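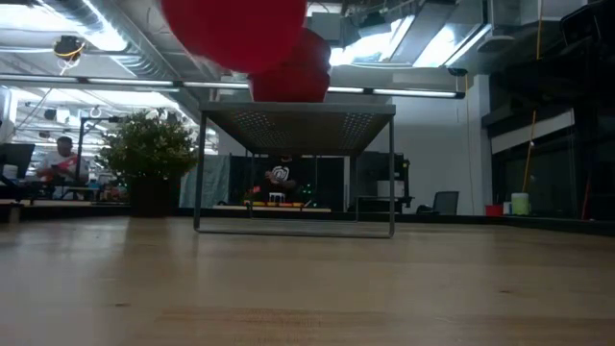 Rack on the long table at Hadolico, plant to the left, dark red part on top.

To: nikura-build
Subject: Re: [nikura-build] Rack height and the camera settings

> Had a go at the pick test on my own table at home and I can't get
> the arm to come in over the rack without the elbow complaining.
> Mine is a cheap dish rack with the legs shortened, so the top is
> probably lower than yours. Two questions. What height are you
> working to, and do you leave the exposure on auto? My detections
> come and go every time a cloud passes the kitchen window. Also,
> did the Nechyporuk bearings ever show up, or should I stop
> waiting and buy something local?

Answers in order.

Height: the top of the rack is 136 mm off the table. I wouldn't chase that number though. What matters is where it sits compared with the shoulder joint, and mine is mounted on a plate that adds 18 mm, so if you bolted yours straight to the table you need to take that off. If the elbow is complaining at a lower height than mine I'd suspect the base is too close. Try moving it back before you cut any more off the legs. The reach in the build notes (794 mm to the wrist) was measured with the old forearm, and I haven't updated the page yet. The new forearm is shorter by 9 mm.

Exposure: manual, always. I had it on auto for the first month and wasted a lot of evenings on it. The table at Hadolico has a glossy finish and the ceiling lights come back off it, more on the left side than the right. On auto, any change in that reflection shifts the whole picture and the dark red part goes to nearly black. It's already a dark shape sitting on a grey metal top, so there isn't much to lose. Set it by hand with the part on the rack, get the part right, and let the lights blow out.

The other thing to look out for is the rack itself. The top has two patches of little holes in it, and from low down the light comes through them. My detector was very keen on those for a while. I ended up masking everything under the rack top in the Rirero config (roi_exclude, it takes a list, the docs only show one). If your dish rack is open wire you may have it worse than I do. A sheet of card laid over the wires would be worth trying first.

Same goes for whatever is behind your table. Ours is a shared room, so at any time there are people at the other benches, and a fair few small red bits sitting out along the back. You can see right between the rack legs to the next bench. The detector doesn't know that a red thing two benches away isn't a red thing on the rack. I now throw out anything whose bottom edge isn't within a few pixels of the rack top line. Crude, but it's four lines of code and it got rid of most of the false hits. I'd do that before buying a depth camera.

The plant lives at the far side of the table, left of the rack, and some of its leaves come right up to the front leg. I've put a keep-out box around it in the planner with a decent margin. If you have anything soft near the arm, do the box first. The collision check in the Nikura branch only knows about what you tell it, and there is no contact stop yet – the current limit on the wrist is not a substitute.

Bearings: yes, the Nechyporuk order came in September. The fit is good on the shoulder and a bit loose on the elbow. I used a wrap of shim on the elbow pair. If you haven't paid yet I'd buy local for the elbow and only wait for the shoulder ones.

Still to do here:

- redo the reach figures in the build notes
- find out why the planner goes the long way round when the part is on the right half of the rack
- proper strain relief on the wrist cable, it's currently a zip tie

If you send me your base position and joint limits I can run them through the planner and see whether the elbow problem shows up in simulation. Please paste them as text, the list strips attachments over a certain size and I never got your last one.

--
nikura-build mailing list
To unsubscribe, send a blank message with "leave" in the subject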